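Taller de manipulación robótica — Apuntes de la práctica 3: coger un papel de la mesa

Tiempo de lectura: 6 minutos
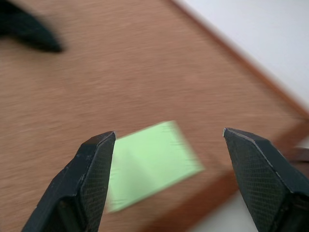 Práctica 3. Vista desde la muñeca: los dos dedos abiertos y el papel verde entre ellos.

Llegamos a la práctica que más me gusta del curso. Hasta ahora habéis movido cubos y piezas con grosor, cosas que se dejan agarrar sin discutir. Un papel plano es otro mundo: casi no tiene altura, se pega a la mesa, se dobla cuando no debe y, cuando por fin lo levantáis, da una alegría enorme. Leed estos apuntes antes de venir al laboratorio, que luego el tiempo de robot vuela.

Qué vamos a hacer

Cada pareja teleoperará el brazo para coger un papel de color que está sobre la mesa de madera y dejarlo en la zona de entrega. Grabamos todos los intentos, los buenos y los malos, y con ellos entrenaremos la política en la práctica siguiente. El grupo del año pasado dejó 296 episodios en el repositorio Plirnell y entre todos podemos pasar esa cifra con holgura. Contando todas las tareas del taller, el repositorio suma ya 1084 episodios, y los vuestros irán a la misma carpeta que los suyos. ¡Vais a trabajar con datos que habéis hecho vosotros!

Un poco de teoría (corta, prometido)

Para coger un objeto entre dos dedos necesitamos dos contactos enfrentados y fuerza suficiente para que el rozamiento aguante el peso. Con un cubo es inmediato: cada dedo empuja una cara. Con un papel tumbado esas caras no existen, solo hay un canto finísimo. Hay que crear el agarre, y en el taller lo hacemos de dos maneras.

Pellizco por arrastre. Se bajan los dedos hasta apoyar las puntas en el papel, con muy poca presión, y se cierran despacio. El papel se abomba entre las puntas y forma una arruga que sí se puede pinzar. Funciona bien con papel fino y peor con cartulina, que resbala entera antes de doblarse.

Agarre desde el borde. Se desliza el papel hacia el canto de la mesa hasta que una parte queda en voladizo, y entonces se coge con un dedo por encima y otro por debajo. Es más lento y exige girar la muñeca, pero es bonito de ver y muy repetible. Cuidado con pasarse, porque el papel acaba en el suelo y hay que empezar el episodio de nuevo.

La condición de rozamiento es la que vimos en la práctica 2. Si N es la fuerza normal en cada dedo y μ el coeficiente de rozamiento entre almohadilla y papel, el peso que podemos sostener cumple P ≤ 2μN. El peso de un papel es ridículo, así que una vez pinzado sobra fuerza por todas partes. Lo difícil viene antes, cuando el papel roza a la vez con los dedos y con la mesa. Para que se arrugue tiene que agarrarse más a las puntas que a la madera. Pensadlo un momento con un papel de verdad y dos dedos de vuestra mano: notaréis enseguida cuánto hay que apretar y en qué momento salta la arruga.

Fijaos en las pinzas

La cara interior de cada dedo lleva una almohadilla con textura de rombos, y el resto de la pieza es liso. Esa textura ayuda muchísimo cuando el contacto es de cara contra cara. En el pellizco por arrastre, en cambio, trabajan sobre todo las puntas. Mirad las de la fotografía, que tienen zonas grises de desgaste. Antes de empezar, pasad la yema por las del robot que os toque y apuntad en el cuaderno cómo están, porque un cambio de puntas a mitad de sesión altera los datos.

Centrar antes de bajar

En la imagen el papel está más cerca del dedo izquierdo que del derecho, y queda una franja de madera libre a la derecha. Si cerramos desde ahí, el dedo izquierdo llega primero, empuja el papel y lo gira. A veces sale bien por pura suerte — y la suerte se aprende fatal. Corregid la posición lateral hasta que el papel quede repartido entre los dos dedos y solo entonces bajad.

El papel también está girado respecto a la pinza. Podéis rotar la muñeca para alinear los dedos con dos lados opuestos o entrar en diagonal. Las dos opciones valen, pero elegid una y mantenedla durante toda la tanda. Una política que ha visto media colección de cada cosa tiende a dudar justo encima del objeto, y es desesperante mirarla.

Sobre el desenfoque

La madera sale en vetas estiradas, y en cambio los dedos se ven bastante nítidos. Tiene su lógica: la cámara va fija a la muñeca, los dedos viajan con ella y la mesa se desplaza por debajo. Un poco de desenfoque en la aproximación no molesta. Donde sí molesta es en los instantes previos al contacto, que son los que contienen la información fina: dónde está el borde, cuánto falta para tocar, si el papel empieza a levantarse. Frenad ahí. Yo suelo decir que se va deprisa por el pasillo y despacio por la puerta.

Procedimiento

1. Encended el brazo y cargad la configuración Widis. Comprobad que la pinza abre y cierra del todo.
2. Colocad el papel sobre la mesa en una posición distinta en cada episodio, también girado.
3. Iniciad la grabación antes de mover nada.
4. Aproximación rápida, centrado, bajada lenta.
5. Cierre despacio. Si el papel se escapa, abrid y volved a intentarlo dentro del mismo episodio, hasta 3 veces.
6. Llevadlo a la zona de entrega, abrid y retirad el brazo hacia arriba.
7. Parad la grabación y etiquetad: éxito, éxito con reintento o fallo.

Los reintentos son oro. Un episodio en el que la pinza falla, se recoloca y consigue el papel enseña a recuperarse, y eso luego se nota una barbaridad. ¡No los borréis!

Para quien quiera más

En la carpeta Jandora hay un cuaderno para detectar el contorno del papel y calcular cuánto se aparta del punto medio entre los dedos. La parte de triangulación usa Delaunay y se puede saltar sin problema. Probad a dibujar ese desplazamiento a lo largo de un episodio vuestro: en los buenos la curva baja casi a cero antes del contacto, y en los malos se ve muy bien en qué momento alguien tuvo prisa.

Entrega

Una página por pareja, con la estrategia elegida, el estado de las puntas al empezar y al terminar, la tabla de etiquetas y un fallo que os haya parecido interesante, contado con detalle. Me encantan esos fallos, así que extendeos lo que queráis en ese apartado. Los episodios se suben al repositorio antes de salir del laboratorio y la página se entrega al comienzo de la práctica 4.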